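Keane hand gripper – pads, joints, open position

Notebook page, Bridance bench. Picks up from the July page on the spring swap.

Grip on the Keane unit has been getting uneven. Thin parts slide down between the fingers when the trigger is only part way in, and Zuzana has had two sessions where she had to close twice on the same piece. Springs are the July ones and feel fine by hand. The trigger cable has no slack I can find. That leaves the pads and the finger mounts, so I left the trigger alone and looked at the fingers wide open over the bench top.

The pad on the right finger is ragged along its lower corner. The left one still has a clean rim on the gripping side.
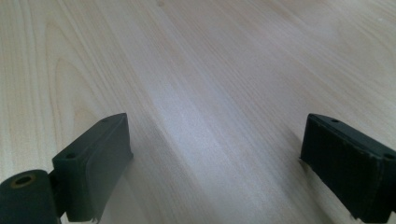 What the pads need

Pads are bonded to the inner faces. The blocks have two screw holes each on top, so a finger can come off without touching the pad. Do that first. Last time I tried to scrape a pad with the finger still mounted and nicked the block.

Order of work, for whoever does the next one:
Take off one finger only, and bag its screws.
Warm the old pad and lift it from the top edge.
Take the glue off with the plastic scraper, then 1000 grit, dry.
Wipe, bond the new pad, clamp for 60 minutes.
Refit, close by hand, check that the faces meet flat before going on to the second finger.

The top edge is the one to watch on the left side. It has started to curl away from the block, and once there's a flap standing up it catches on the rims of containers on the way in.

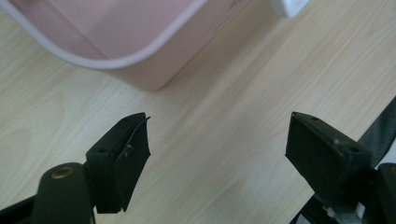 Hurnbridge, December 13, 2024

Unit on the bench from first thing. Started with the open position, before any glue. Stop screw was a half turn out from what is written on the case lid, so I set it back and worked the trigger until the fingers came to rest at the same place each time.

Wiped the bench down and went over the opening again with the room lights on full.

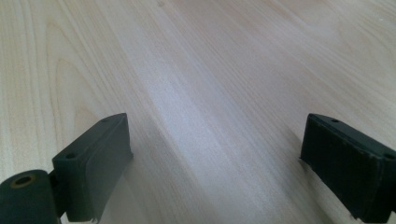

Left and right travel match now as far as I can measure with the ruler. The right finger used to lag a little on the way out. I put one drop of light oil on each pivot and it stopped, which makes me think the lag was never in the cable.

Jozefína asked whether we could skip the pads and just trim the loose bits. I'd say no. Trimming gets us through a day or so and then the edge lifts again further up.

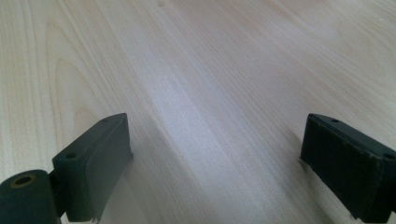
New pads are coming from Arnadholm, same sheet as before, cut to the block. Until they arrive the unit can be used for big soft items only. Both pads have loose bits at their lower edges, so they get changed as a pair. The brass-coloured ring in the left joint looks all right from above and I'm leaving it in.

After the change: 500 closes on the foam block, then look at the bond line, then 300 more on the thin parts – Zuzana has the tray. Write the stop screw setting on the case lid again, the old marking is rubbing off.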